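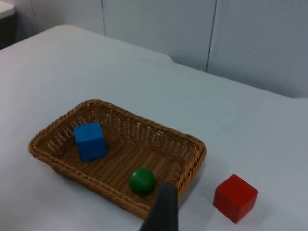

Nindano Robot Club: Frequently Asked Questions

Who can join?
Any student of Berkudbridge college, from all the years. You do not need to know programming before you come.

Where and when do you meet?
In room 103, from 4 pm until 6 pm. Please use the side entrance, the main door is locked at this hour.

What do the beginners do first?
The sorting task. The arm must pick up cubes and a ball from the table and put them in a basket. It looks easy, but the ball teaches a lot of patience.

How many people are in one team?
Up to eight. Inside the team, two persons at a time work with the arm and the others write code or keep the log book.

May I drive the arm by hand?
Yes, in the first weeks. Later your program must do the same work alone.

Do you go to competitions?
We go to the Grasdale Cup in June. Last year our team got 313 points there and we were very happy with this result. The rules are on the notice board in the room.

Is there a fee?
No. If you break a gripper finger, tell us the same day and we will print a new one together.

Can I take the arm home?
Sorry, no. But you can borrow the Nic Giolla simulator and practise on your own computer. Ask for the login at the meeting.

I missed some meetings. Can I still come?
Of course. Read the log book of your team and continue from the last page.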